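Household Clutter and Study Time
Malathi Kartha, final report (draft 2)

1. Question
Do students with messy rooms study less? My guess was yes. Survey went out in June, 33 replies, mostly from my dorm. Not a random sample, I know.

2. Method
Short form, 4 questions. How long it takes to find a thing you need, where small stuff gets kept, hours of study per week, and whether lost items ever made you late. Two people skipped the last one. Also read the Pluvell storage guide, which says to sort by use and not by size. Most people who answerd just have one big bin for everything.

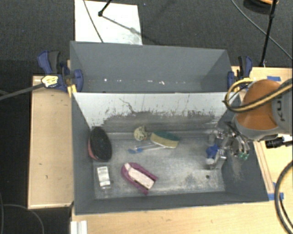 3. Results
People with one mixed bin said they spend longer looking for things. Chargers and scissors came up the most. Study hours hardly changed between the groups though, so my guess was wrong or the sample is too small. Lateness was a bit higher for the mixed bin people.

4. Problems
Self reported hours, people round up. Question 2 was worded badly, "small stuff" meant diffrent things to different people. Would aim for 200 replies next time and ask off campus too.

Still to do: fix chart labels, add sources.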